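Warum ich dem hybriden Postfachumzug nicht traue

Seit zwei Wochen liegt bei mir das Angebot von Bemeck auf dem Tisch: 118 Postfächer, hybrid, »ohne spürbare Unterbrechung«. Den Satz kenne ich. Er stand fast wörtlich schon im August im Prospekt von Ekance, und damals hingen nach dem Umschalten 48 freigegebene Kalender in der Luft, weil die Stellvertreterrechte nicht über beide Seiten hinweg funktionierten.

Ich habe nichts gegen Postfächer in der Cloud. Mich stört, dass in solchen Angeboten immer nur das Postfach vorkommt. Was ist mit den Scannern, die seit Jahren anonym über Port 25 einliefern? Mit der Warenwirtschaft, die ihre Rechnungen über ein Transportrelay verschickt, das keiner dokumentiert hat? Bei Bemeck steht dazu eine Zeile: »wird im Projektverlauf geklärt«. Aha.

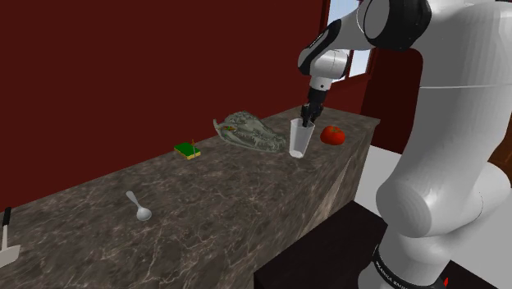 Kann man den letzten lokalen Exchange nach der Migration abschalten?

Solange die Konten per Verzeichnisabgleich aus dem lokalen AD kommen, würde ich ihn stehen lassen. Die Mailattribute werden weiterhin lokal gepflegt, und wer sie von Hand in ADSI Edit zusammenklickt, bekommt früher oder später doppelte Proxyadressen.

Im Angebot taucht dieser Server natürlich nicht auf. Die Rechnung sieht dadurch hübsch aus, nur muss die Kiste trotzdem gepatcht, gesichert und überwacht werden. Dazu kommt das Zertifikat, das garantiert dann abläuft, wenn ich im Urlaub bin.

Yordanov wollte mir zusätzlich Pratine verkaufen, ein Werkzeug, das vorab »alle Abhängigkeiten erkennt«. Im Testlauf fand es die Verteilerlisten und die Raumpostfächer. Die Weiterleitungsregeln, die Leute sich selbst in Outlook gebaut haben, fand es nicht. Dafür gab es einen Bericht mit Ampelfarben, alles grün.
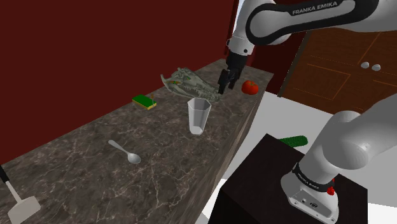 Senad Dimitrov
Systemadministrator

Ich mache es jetzt so: zwei Testpostfächer, eines davon meins, und dann wird erst einmal wochenlang normal gearbeitet. Frei/Gebucht in beide Richtungen, Stellvertretung, Mobilgeräte, Archiv. Parallel lasse ich die Protokolle am Empfangsconnector mitlaufen und schaue, wer dort eigentlich alles anklopft. Bemeck darf gern zusehen. Unterschrieben wird erst, wenn die Zeile mit dem »Projektverlauf« durch eine Liste ersetzt ist, mit Gerätenamen und IP-Adressen.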